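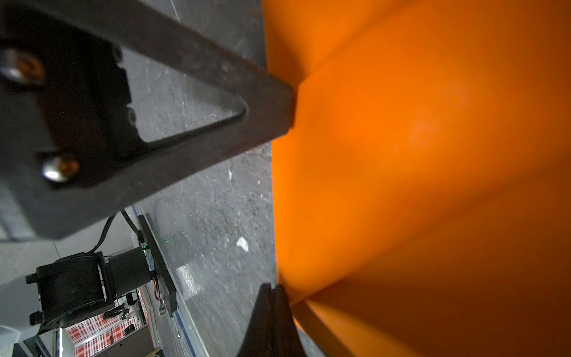

I put off buying a decent storage bin for ages, mostly because it's a plastic tub and how different can they be? Then I picked up the Suvau from the clearance shelf at Torance, in orange, and I have to say I'm kind of in love with it.

First, the color. It's loud! Bright tangerine, a bit glossy, darker where it's in shadow. My old gray tubs vanished into the back of the garage, but I can spot this one from the driveway. The angled sides with the soft creases looked like pure styling to me in the store, and maybe they are, but they do give you a nice spot to grip when you're hauling it up a step.

I've had mine since January and it has carried potting soil, wet boots, dog toys and one very heavy load of tiles (Ruoxi needed them moved and I said yes before I saw the pile). The walls bow out a little with something like tile in there, then go back when you empty it. No cracks so far.

Now the grumbles. That shiny finish picks up scuffs fast, and dried mud clings along the creases – a dish brush gets it off, a hose won't. It also doesn't nest well. I own 2 of them now and they wedge together so tight that I ended up sitting on the garage floor pulling with both feet. A scrap of cardboard between them fixed it. And I wish it came with a lid, even a flimsy one, for leaves.

My neighbor Ottar swears by his Saltus tub, which has rope handles and costs more. I borrowed it for a weekend and the ropes are easier on the hands, I'll give him that, but it's floppier and it tipped over on me twice.

I'd buy the Suvau again, probably in the same orange. Four stars, and I'd go to five if they ever sell that lid.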